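Oficina de Tatari troca sacos de plástico usados por sacos de pano

A associação de moradores de Tatari abre no dia 26/04/2019 um ponto de recolha de sacos de plástico transparente, no rés-do-chão do antigo armazém Lindex. Quem entregar sacos usados, limpos e sem restos de comida, recebe em troca um saco de pano feito na oficina de costura do bairro.

A regra é simples: 10 sacos de plástico valem um de pano, com o limite de 2 sacos de pano por morada. A oficina tem 200 prontos para a primeira fase e conta voltar a coser depois do verão, para uma segunda distribuição em October, caso a procura o justifique.

São aceites sacos de fruta e legumes, sacos de pão e película de embalagem, desde que sejam transparentes e não tenham fita-cola nem etiquetas. Os sacos coloridos, os biodegradáveis e as redes de batata ou de laranja ficam de fora, porque seguem outro circuito. Não é preciso dobrar o plástico. Pede-se apenas que venha seco, já que a humidade estraga os fardos durante o armazenamento.

O material é separado à mão, em cima de mesas, e depois prensado. A Stilirard, empresa que ficou com o transporte, levanta os fardos uma vez por mês e leva-os para a unidade de reciclagem. Segundo a associação, uma recolha experimental feita no inverno juntou cerca de 87 quilos de plástico, quase todo proveniente de embalagens de mercearia.

O tecido dos sacos de pano foi cedido pela retrosaria Afridi, que tinha em armazém restos de rolo de algodão cru e de riscado. Os modelos variam conforme o pano disponível e não podem ser escolhidos no balcão. Todos têm asas compridas, para levar ao ombro, e podem ser lavados na máquina.

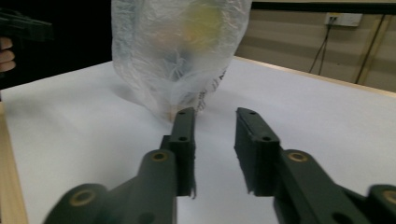 Saco de plástico transparente, amarrotado, sobre uma mesa branca.

O ponto de recolha funciona de manhã, das nove ao meio-dia, com entrada pelo portão lateral do armazém. Os comerciantes que queiram entregar quantidades maiores devem combinar a hora com antecedência, para que haja espaço livre junto à prensa. Nesse caso não há troca por sacos de pano, mas o levantamento no estabelecimento é gratuito dentro do bairro.

As inscrições para ajudar na costura continuam abertas na sede da associação. Não se exige experiência, e as máquinas e as linhas são fornecidas no local.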